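Is a label applicator worth it for a tiny shipping room?
felteo_parts
We ship small boxed parts and I do every sticker by hand. My budget is 1,000 dollars, and Gidex wants a deposit by June.
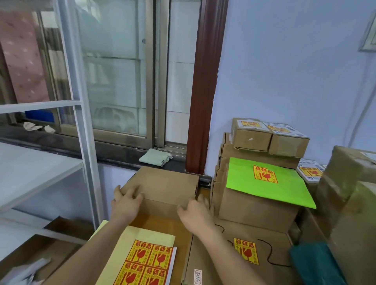 Budget for floor space before you budget for the machine. We bought ours at Nendbridge and spent 3 weeks just finding a spot for it. If you've got flattened boxes stacked up against the wall, that's where your applicator goes — so price a rack for them too.
softić_shipping

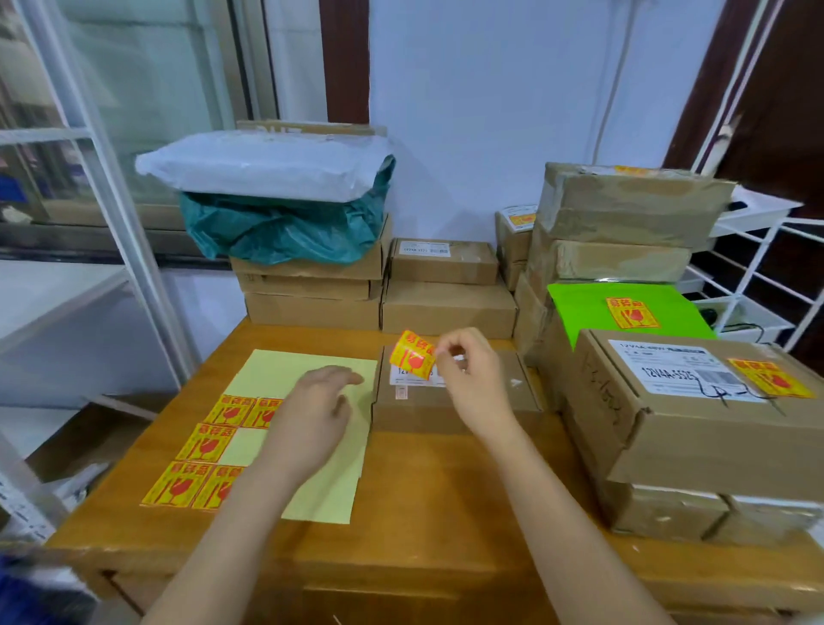 Also ask what box sizes it takes, and get a quote for spare rollers. Ours ate about 6 the first year!

just rent one first
gidexfan20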